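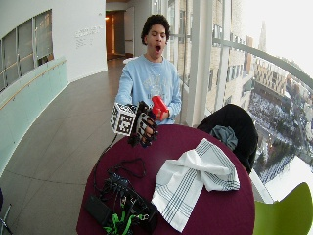
*Am runden Tisch im Flur, mit Sensorhandschuh und gestreifter Stoffserviette.*

# Teilnehmende gesucht: Schlaf und Tagesmüdigkeit bei Schichtarbeit

Für eine Befragungs- und Tagebuchstudie sucht das Institut Hovside Personen, die im Wechselschichtdienst arbeiten. Untersucht wird, wie sich der Wechsel zwischen Früh-, Spät- und Nachtschicht auf die Schlafdauer, die Einschlafzeit und die Müdigkeit am folgenden Tag auswirkt. Die Studie läuft unter dem Namen Prekotix und wird von Svend Mikkelsen geleitet. Ansprechpartnerin für alle organisatorischen Fragen ist Arnar Þrastardóttir.

In der ersten Erhebungswelle haben 1.012 Personen einen Fragebogen ausgefüllt, überwiegend aus der Pflege und der Logistik. Für die zweite Welle werden 206 Personen gesucht, die zusätzlich ein Schlaftagebuch führen. Beschäftigte aus Bäckereien, Verkehrsbetrieben und Leitstellen waren bisher schwach vertreten und werden bevorzugt aufgenommen.

## Wer teilnehmen kann

- Alter zwischen 21 und 60 Jahren
- Wechselschicht mit mindestens zwei Nachtschichten im Monat
- seit wenigstens sechs Monaten im aktuellen Schichtmodell
- Deutschkenntnisse, die für das Ausfüllen der Fragebögen ausreichen

Nicht teilnehmen können Personen mit einer behandelten Schlafapnoe oder einer diagnostizierten Narkolepsie, Personen, die regelmäßig verschreibungspflichtige Schlafmittel nehmen, sowie Schwangere. Wer nur gelegentlich Melatonin nimmt, kann mitmachen, gibt die Einnahme aber im Tagebuch an. Reine Dauernachtwachen gehören in eine andere Auswertung und werden in dieser Welle nicht aufgenommen.

## Ablauf

Die Teilnahme dauert vier Wochen. Sie beginnt mit einem Vorgespräch von 45 Minuten, entweder telefonisch oder in den Räumen des Instituts in Gundville. Dabei werden das Schichtmodell, die üblichen Schlafzeiten und der Arbeitsweg aufgenommen.

Danach führen Sie täglich ein kurzes Tagebuch. Eingetragen werden Zubettgehzeit, Aufwachzeit, Unterbrechungen, Koffein und eine Selbsteinschätzung der Müdigkeit auf einer Skala von eins bis neun. Das dauert am Tag unter fünf Minuten. Das Tagebuch gibt es auf Papier oder als Webformular; ein Wechsel während der Laufzeit ist leider nicht möglich.

In der zweiten und vierten Woche kommt je ein Reaktionstest von zehn Minuten hinzu, den Sie zu Hause am eigenen Rechner machen. Der Test soll einmal vor einer Frühschicht und einmal nach einer Nachtschicht stattfinden. Bitte setzen Sie sich nach der Nachtschicht nicht nur für den Test noch einmal ans Steuer.

Zum Abschluss folgt ein Telefongespräch von 20 Minuten.

## Aufwandsentschädigung

Für die vollständige Teilnahme werden 140 Euro gezahlt. Wer vorzeitig aufhört, erhält den Anteil für die abgeschlossenen Wochen. Fahrtkosten nach Gundville werden gegen Beleg bis 25 Euro erstattet. Die Auszahlung erfolgt per Überweisung, in der Regel drei Wochen nach dem Abschlussgespräch. Ob die Entschädigung bei Ihnen steuerlich anzugeben ist, klären Sie bitte selbst.

## Datenschutz

Tagebücher und Testergebnisse werden unter einem Code gespeichert. Die Liste mit Namen und Codes liegt getrennt davon und wird nach Ende der Auszahlungen gelöscht. Ihr Arbeitgeber erfährt weder von der Teilnahme noch von einzelnen Ergebnissen. Sie können jederzeit ohne Angabe von Gründen aussteigen und bis zur Löschung der Liste verlangen, dass Ihre Einträge entfernt werden.

## Anmeldung

Die Aufnahme läuft bis Ende März. Bitte schreiben Sie an das Institut Hovside, Stichwort Prekotix, und nennen Sie:

1. Alter und Beruf
2. Schichtmodell, gern mit dem Plan des laufenden Monats
3. Papier oder Webformular
4. eine Telefonnummer und Zeiten, zu denen wir Sie nicht wecken

Telefonisch ist Arnar Þrastardóttir unter der Durchwahl 2607 zu erreichen, werktags von 13 bis 17 Uhr. Rückmeldungen kommen innerhalb von zehn Tagen. Wenn in Ihrer Berufsgruppe bereits alle Plätze vergeben sind, setzen wir Sie auf Wunsch auf die Nachrückliste.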